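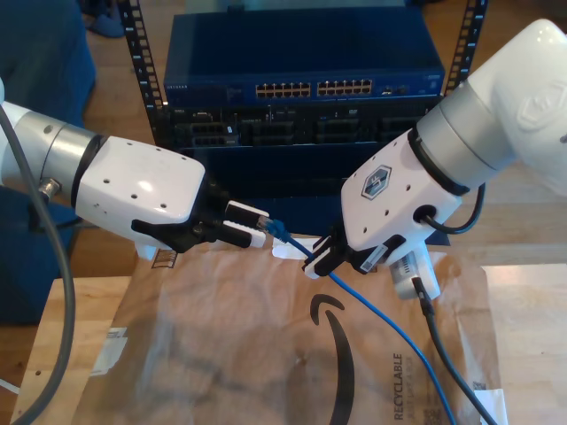
Two robotic arms with a blue Ethernet cable

Fluliteo Frozen Soup Packs: Frequently Asked Questions

What comes in a pack?
Cut vegetables, cooked beans or lentils, and a seasoning cube. You add water or broth. Each pack makes two large bowls or four small ones.

Do I need to thaw it first?
No. Put the frozen contents in a pot with three cups of water, bring it to a boil, then simmer for 15 minutes. Stir once or twice so the cube breaks up.

Can I use a slow cooker?
We don't recommend it with frozen vegetables. Thaw the pack overnight in the refrigerator if you want to try it.

How many calories are in a bowl?
The Garden Lentil has 137 calories per small bowl. The Tomato White Bean has 65 more than that. Full nutrition panels are on the back of each bag.

Is it salty?
The seasoning cube holds nearly all the salt. Use half of it, or leave it out and season the soup yourself.

Are the soups vegan?
All except Corn Chowder, which has milk powder in the cube.

How long does a pack keep?
Six months in the freezer. Once cooked, eat it within three days.

Where can I buy them?
At Batista Market in Bornport and at the Fosden farm store. Fosden does not carry the Corn Chowder.

Do you ship?
Not at this time. We stopped in February and have no date for starting again.

Can I order for a school or church supper?
Yes, with two weeks' notice. Pick up at the Bornport kitchen door, and bring coolers.

My bag had one solid lump of ice in it. Is it safe?
It probably thawed and froze again on the way home. Take it back to the store with the receipt for a replacement.

Page updated April 21, 2018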